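About us | Our company

Siridance tests robot grippers, arms, cameras and controllers for people who are deciding which ones to buy. We do not make any of these things and we do not sell them. Customers send us a list of products they are considering, along with the job they want done, and we send back a report.

The company was started by Jirayu Sombatkul and Yaowalak Kaewmanee, who had worked together on packing machinery and were tired of choosing parts from data sheets. A data sheet gives the grip force, the stroke and the weight. It does not tell you whether the fingers will get behind a drawer handle, or what the controller does when the arm meets something it did not expect. Their first paid work was a comparison of two parallel grippers for a bakery supplier. The report ran to 16 pages, and we still use its layout.

Decha Chantharasri runs the test hall. Buppha Thepsuriya looks after simulation and the software that ties the two together. Fongchan Jitpraphai writes the reports and is the person you will speak to if you ring us.

What we do

Most jobs go through two stages. We start in simulation, where we can change a finger shape or move a camera in an afternoon and run the same task again. Whatever looks worth keeping then goes to the test hall and is tried on real arms.

Our simulated work is built on a set of household and light industrial tasks that we call Iltar. There are 158 tasks in the current set. They include opening drawers and doors, picking up cups and small food items, moving pots, and passing an object from one hand to the other. Each task has a fixed starting layout and a number of shuffled ones, so that a gripper is not judged on a single lucky position. Customers can ask for tasks to be added, and if we think others will want them they stay in the set.

For two-armed robots we look at how the arms share a small working area as well as at the hands themselves. A long forearm can block the view of a head camera, or leave too little room for the other arm to come in low over a worktop. Kitchen layouts are good at showing this up, as there is usually something in the way.

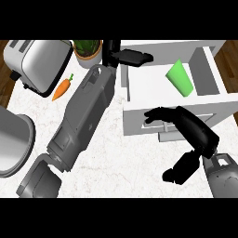
A drawer task in simulation, with a green cup in the open drawer and the right hand at the handle.

Buppha's team records every run, including the joint positions, the contact forces and the view from each camera. Runs that fail are kept with the rest and are listed in the report by cause. A slipped handle is a different problem from a camera that lost sight of it, and the cure may cost a good deal more or less.

The test hall

The hall has 4 benches. Two are kept for grippers and hands, one is for cameras and lighting, and the last is for controllers. The gripper benches use our own mounting plate, the Tripathi plate, which lets us change an end effector without setting up the arm again. Drawings are free to customers who want to repeat our tests at their own site.

Controllers are compared using Ultulon, a program we wrote in-house. It sends the same set of moves to each controller and logs the delay, the overshoot and the time taken to stop. It was first used on a customer job in August 2019 and has been rewritten since. We do not license it, but we will hand over the raw logs from any test you have paid for.

How we work with customers

We quote a fixed price once we have seen the product list and the task. If a maker lends us equipment for a test, the report says so on its first page. Makers do not see results before the customer does, and we do not publish rankings.

Simulation results and bench results are given in separate tables. Where they disagree we say by how much, and which one we would go by. Friction and soft finger pads are the usual reasons for a gap.

Visits to the hall are by arrangement. Bring samples of the items you need handled if you can, and allow a full morning. The hall closes for part of October each year while the arms are serviced and recalibrated, though the simulation side stays open and Fongchan can still take bookings.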